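4.2 Kitchen task, student teams

The Drerkard course asks each team to teach a simulated arm to tidy a kitchen. Students pick the sink, believing it to be the easy one. Teams Fasen and Mikmont each ran 1000 trials and argued over what "tidy" meant for over half the term. Figure 1 (three views) shows the setting: a dark gray sink with its grooved drainboard, and some food.

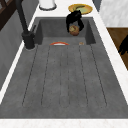

Teresa Sowa objected at the October review that a score for dropping things in the right place teaches the arm to drop things, and she would rather see points for letting go gently. We adopted this. Scores fell at once, and morale with them.

The revised rule pays out only when the item has settled and the fingers have moved clear. Under it, Mikmont completed 344 trials. Fasen completed 2, both by the same student at 5 a.m.
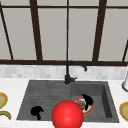

Section last modified: October, by Si-eun Song

Camera placement mattered more than either team had allowed for. A plate on the basin floor is easy to lose from a low angle, and Fasen's policy lost it with great confidence.
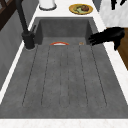

Fasen then moved its viewpoint and retrained, which helped, though the team's report credits a new learning rate. We could not separate the two effects from the logs they kept.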